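Pesbridge flat, cupboard sort, 5/24/25. Today is cereal only. Tins and pasta can wait until the bank holiday.

The small boxes are the trouble. I bought them because they look tidy, then they fall over whenever anyone reaches for the tea. Froot Loops and Apple Jacks are the worst for it, being the ones that get picked first.

So everything comes out onto the green top and stands up next to the succulent while I work out an order.
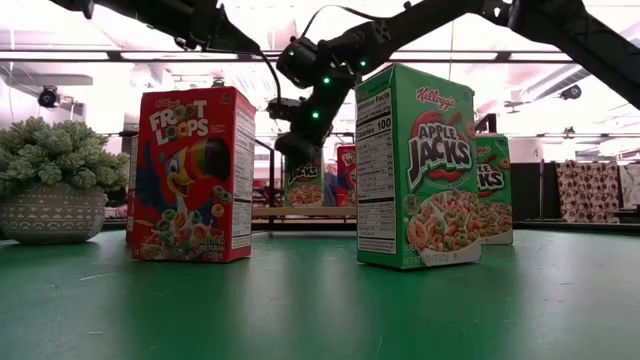 The shelf is a Stekside, the narrow one, and it has 30 cm between uprights. I measured it twice. Boxes go in spine out, like books, so you read the side and pull the one you want.

I did try the Vandico wire rack first. The gaps are too wide and anything thin slides through at the back. It's going back to the shop on Ramanauskas Road, where they still have my receipt on the system.

Frosted Mini-Wheats gets its own decision. It's the one I eat, so it goes at the front on the right, nearest the kettle.

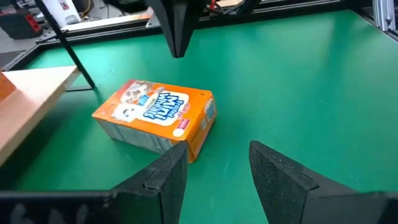

A box with creased edges is fine if the bag inside is sealed. I only bin one if the bag has split. Anything near its date goes to the front and gets eaten in the week.

The building went up in 1937 and the kitchen cupboards look like they came with it. The doors don't close square, so 2 of the shelves get damp in winter. No cardboard on those. Mugs and jars only.

Last job is turning everything the same way up. It takes a minute and makes the whole shelf easier to read. 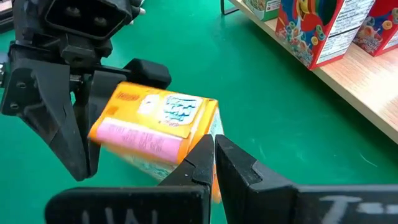 Small yellow-orange box, at a tilt.

Bowls are moving down a shelf as well, so the cereal and the bowls are finally in the same cupboard. Will post the tins when I get to them.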